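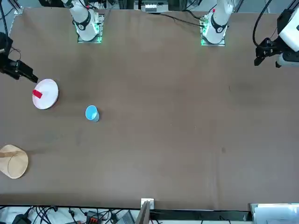
Grandier Mug Tree Set Review: $44 for Four Pegs, a Cup and a Plate

By Embla Bakke

I have owned mug trees before and given them all away. They take up the one piece of counter I want, they collect dust on the pegs nobody uses, and sooner or later something gets chipped. So when Grandier started selling theirs as part of a "morning set" with a cup and a plate, I was not in the mood to be impressed. I bought one anyway in August, at full price, and have been using it since.

The set costs $44. For that you get the tree, one light blue cup and one round plate. Extra cups are sold separately, so the tree arrives with three more places to hang things than things to hang. You can fill the rest with your own mugs, of course, and that is what I did the first night. But the box calls it a complete set and I don't think it is one.

The tree

A plain piece of woodwork: a flat oval base, a thick post, and four thin pegs that angle upward. The wood is light tan and you can just make out the grain on the base. I like the way it looks. I liked it less when I picked it up. Mine weighs 434 grams on the kitchen scale, and that isn't much to hold up four loaded stoneware mugs.

The trouble comes when you don't load it evenly. Put one heavy mug on one peg and leave the others bare, and the post feels top-heavy when you brush past it. I never had it go over completely. I did catch it once, with my elbow, while reaching for the coffee filters. After that I started hanging the heaviest mug first and putting a second one across from it, and then one day I noticed I was doing math before breakfast to put away dishes.

The pegs are the best part. The upward angle is steep enough that mugs stay put when you slide the whole thing along the counter, and the tips have been sanded smooth. One of mine squeaked in its hole when I twisted it. A dab of wood glue fixed that, but I shouldn't need wood glue for something I took out of the box that morning.

The long oval base is a mixed blessing. It gives the post decent footing in one direction and less in the other, and the instruction card doesn't mention which way to point it. On a narrow counter I had it lengthwise against the wall for a week before I turned it. Turned is better, but it sticks out more.

The cup

Small. I want to be clear about this, because the picture on the box shows it full of coffee next to a croissant and I think that must have been a very small croissant. It's slightly tapered, with a matte outside that feels nice in the hand and shows every fingerprint if you've been anywhere near butter. Coffee drinkers who pour once and sit down for an hour will be annoyed. For espresso with a bit of milk, or for a kid's juice, it's fine.

The color is a soft light blue. I expected to get sick of it and I haven't yet. If you drink your tea black, be warned that the pale inside shows a ring if you leave it overnight. Baking soda took mine off.
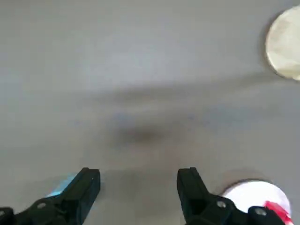

The plate

I have the least to say here. It's round with a slightly raised rim, good for toast, bad for anything with sauce. The website lists the color as "shell." In some light it's white and in some light it's a pale pink, and whether that bothers you will depend on what you plan to put next to it. Mine sits next to white plates from Fadetti and looks like it went through the wash with a red sock.

It stacks with other plates of the same width, more or less. It has nothing to do with the mug tree. You can't hang it, the oval base isn't the right shape to set it on, and I still can't work out why they're sold together.

Does it save any space?

This is the claim I was most suspicious of. The listing says the tree "frees up your cabinets," and sure, four mugs leave the cabinet. They then live on the counter. I measured nothing, I just looked at my counter before and after, and I had less counter.

Where it did help was at the sink end of the kitchen, where I used it as a drying spot. Mugs hung on the pegs drain better than mugs upside down on a towel. The base doesn't love the drips, though. Wipe it down or put a folded cloth underneath.

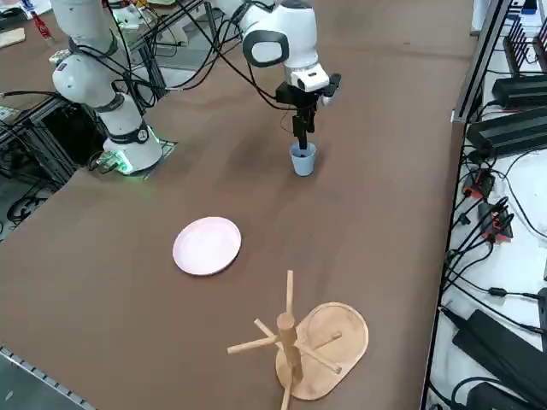 Brittany Vachon wrote in after my first-impressions post to say that I was being too hard on the tree. Hers has been in daily use for 6 months with four mugs on it, she said, and the only thing she would change is the finish on the base, which has gone a little rough where the water lands. She also pointed out that short mugs with big handles hang much better than tall ones. I tried that, and she's right. My tall mugs knock against the post.

Deming Dai asked how it compares with the Okham tree. The Okham is metal, heavier, and louder every single time you hang something on it. It doesn't wobble. If stability is all you care about, buy that one and live with the clanking.
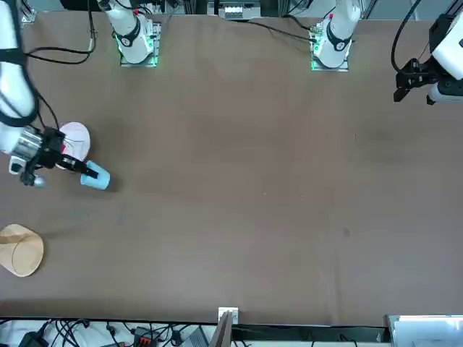

Light blue cup tipped sideways, with the round plate and the brown cloth.

Should you buy it?

At full price, no. I would pay for the tree alone if Grandier sold it alone, and they told me by email they have no plans to. The cup is pleasant and too small for me. The plate is a plate.

If it goes on sale and you already own a few short mugs, it's a decent buy. Check each peg for play before you throw out the box, and turn the base so the long side faces whoever in your house has the elbows.

Filed under: kitchen storage, mugs, things on my counter
43 comments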